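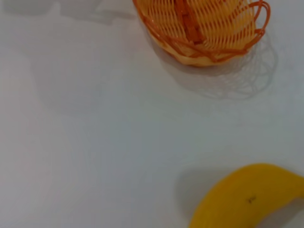 Do bananas need to be kept away from the other fruit in the bowl?

Only if you want the other fruit to take its time. Bananas give off ethylene as they ripen, and that hurries up apples, pears, avocados and anything else sitting next to them. If you've got rock-hard avocados and tacos planned for tonight, put them together and be happy.

OK so that was the question I got most after my fruit bowl post in January, and I promised a thread. Settle in, I have opinions about baskets.

First opinion: a basket beats a solid bowl. I had a heavy ceramic bowl for years and whatever was at the bottom got a soft, sweaty spot on it every single time. Woven sides let air through and the spots mostly stopped. Mostly! A peach is still a peach.

Second: go shallow. If you can stack fruit three deep you will, and then you'll find a lime in there from another era. My sister-in-law Aranka Szabó keeps hers to one layer and she throws out way less than I do, which she mentions.

Looped rims. I love them and they're a pain to clean. Crumbs, onion skin, that papery stuff off garlic. I use an old soft toothbrush and barely damp water with a drop of dish soap, then leave the basket upside down on a towel overnight. Don't soak real cane, it goes fuzzy and the bottom starts to sag.

Plastic weave you can just rinse in the sink. Less romantic, but I've got one of each and guess which one is cleaner right now 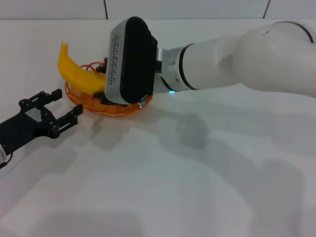 Banana and orange basket on the white table 🍌

Somebody asked about toy fruit for display. I'm for it! A yellow banana in an orange basket cheers up a white table even when you haven't been to the store. Just wipe it when you wipe the table, dust shows up on yellow more than you'd think.

Keep the toy ones out of the basket you really eat from though. Reece Mellor (hi Reece) bit into a wax pear at my place and I'm still hearing about it.

Handles: if the basket has one that arches over the top, check it before you carry anything heavy by it. Lots of them are only hooked on at the rim. I pick mine up from underneath with both hands – learned that with a load of clementines and a sloping kitchen floor.

Where to put it. Not on the sunny windowsill, not beside the stove, not on top of the fridge where it's warm and you forget it exists. Mine lives on the end of the table where I drop my keys, so I see it 4 times before breakfast.

Oh and bananas again, for the person who asked about the plastic wrap on the stems. I tried it with two bunches from the same store. The wrapped ones looked a little better for maybe a day. I don't bother anymore – once they've got freckles I put them in the fridge. The skin goes dark and ugly and the inside is fine.

Past that point, peel them, break them in half, freeze them flat on a tray and then bag them. Please peel them first. I have stood in my kitchen at 11 pm trying to get the skin off a frozen banana with a butter knife.

Price, because you always ask: my cane one was 29 dollars at Tapley and I've had it 4 years. The plastic one came from a yard sale and I think I paid in quarters.

Going to do onions and potatoes next (separate them!!). If your basket has a weird shape and you can't figure out what fits in it, send me a picture and I'll have a go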